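The Long Life of the Kitchen Table

Furniture and the Home

For most of the last century the kitchen table was the one piece of furniture that a household in the Rodeck valley expected to keep. Beds were replaced, chairs were mended until they could be mended no longer, and wardrobes were left behind when a family moved. The table went with them. It was carried down narrow stairs, sometimes with its legs taken off, and was set up in the new kitchen before the kettle had been found.

The Plallesel Institute for the Home has spent the past two years recording what became of these tables. Its study, which was opened to readers on 16 September 2022, draws on letters, workshop ledgers and sale notices, and on visits to households that still have a table made in the district. The Institute set out to answer a plain question: how long does a softwood table last when it is used every day, and what decides the matter?

The answer given by the makers themselves was seldom modest. The Sipos workshop, which closed its doors when its last foreman retired, told buyers that a pine top would serve two generations if it was scrubbed with the grain and kept away from the stove. The surviving ledgers show that 3000 tables left the workshop, nearly all of them to one pattern. The top was made of wide boards, glued edge to edge and held from beneath by battens. The battens were fixed through slots, so that the boards could swell in a wet autumn and shrink again when the fires were lit. Where a later repairer has screwed the battens tight, the top has often split.

Pine was chosen because it was near at hand and cheap to carry. It was also easy to plane by hand, a matter of some weight in a workshop that had no powered machine until late in its life. Its faults were well known. It dents under a dropped pan, it takes up grease, and it changes colour in the light. A new top is close to white. After some years by a window it turns the shade of weak tea, and anything that has stood in one place for long will leave its outline behind. 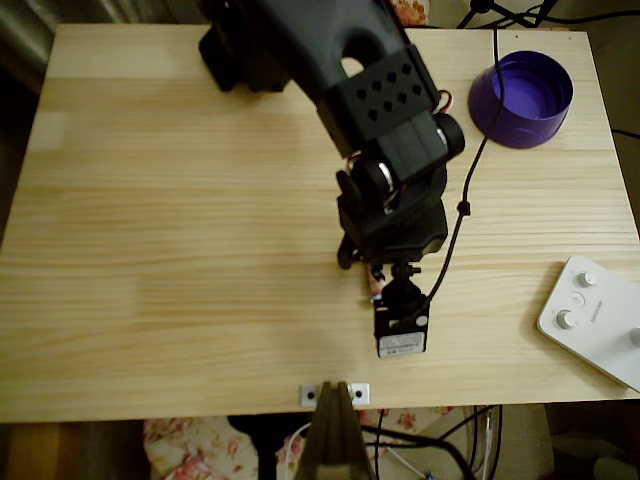
Bianca Neagu takes issue with the word "fault". In a long letter to the Institute she writes that the softness of pine is the very reason her family kept its table when an oak one was offered in exchange. Oak was for visitors, she says, and a child could not be left to work at it with a compass and a pencil. She adds that her mother scrubbed the top with sand and cold water, never with soap, and that the study gives too little space to the people who did this work. The Institute accepts the point and has added a chapter on cleaning to the printed edition.

That chapter is among the most useful in the book. It shows that habits differed from one village to the next and were defended with some force. Washing soda was common on the lower farms, although it turns the wood grey if it is not well rinsed. Higher up the valley, households preferred sour milk, or the water in which potatoes had been boiled. Wax was thought wasteful on a table used for bread. A painted frame below and a bare top above was the usual arrangement, and many owners who have since stripped the paint now regret it.

The study is less certain about the tables that were lost. A large number were given up when fitted kitchens arrived, with their laminated counters and folding flaps. The housing offices of the day favoured smaller rooms, and a table for 6 people could not always be got through the door. Some were cut down. Others went to sheds and wash-houses, where damp rose through the feet and the lower ends of the legs had to be sawn away. Readers who own a table that seems oddly low may wish to look at the feet before they blame the maker.

Interest has since returned. The Starberg saleroom, which once put kitchen tables into mixed lots with buckets and garden tools, now lists them singly. Sheila Dunmore has kept the saleroom's furniture records for many years, and her view is that buyers have become more careful about what they call damage. A burn from a flat iron lowers the price. Ink does so rarely, and knife marks hardly at all. A top that has been sanded back to clean wood will fetch less than one that has been left alone — a reversal of the position when she began. She also warns against tables made up from old floorboards, in which the nail holes fall in straight rows and at even distances.

The question of repair takes up the last part of the study, and the advice is cautious. An open joint between boards should be left through one full winter before anything is done, as it may close of its own accord. Filler is to be avoided. If the gap remains, a thin strip of matching wood can be glued to one side only, so that the boards stay free to move. A warped top may be turned over, damped on the hollow side and left under light weights, although the result cannot be promised. Loose legs are nearly always a matter of a dry peg, and a new peg costs very little.

Marks of use are treated separately, and here the Institute has declined to lay down a rule. Pencil will lift with a soft rubber, and crayon with a warm cloth. Whether they ought to be lifted is left to the owner. Several households asked for the marks made by their children to be recorded as part of the table's history, and the study has done so without comment.

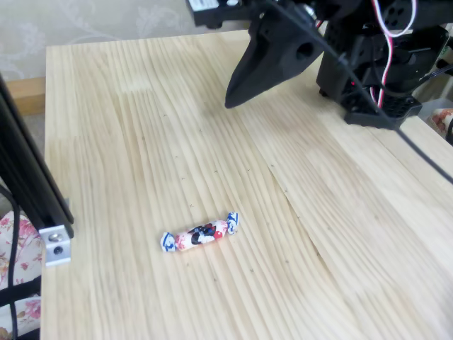
A wrapped sweet on a pine tabletop.

The Institute intends to carry its work into the neighbouring district next June, where the tables were more often made of beech and where the makers signed the underside. Owners who hold receipts, drawings or family letters are asked to write to the study room at Plallesel. Original papers should not be sent by post. A printing of 1000 copies of the present study has been made, and it may be read without charge in the study room during opening hours. Owners of Sipos tables are asked to look for a stamped number on the inner face of the drawer rail, and to give it when they write.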